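About Forkomance

Forkomance makes hand-held grippers for teaching robots household tasks. Zbigniew Gajewski and Ritva Laaksonen started the company in Midcombe, and the two of them still handle most orders.

Our main product is the Mistar kit – two grippers, cables and mounting plates. Customers rent it by the month or buy it outright.

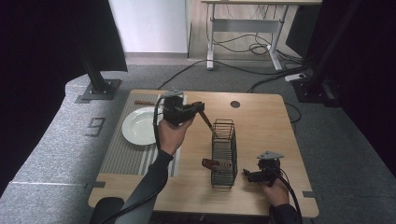 Photo: Ritva Laaksonen / Forkomance

Table setting and clearing are the tasks we get asked for most. We also record sessions to order, up to 600 per contract. The next kits ship in June.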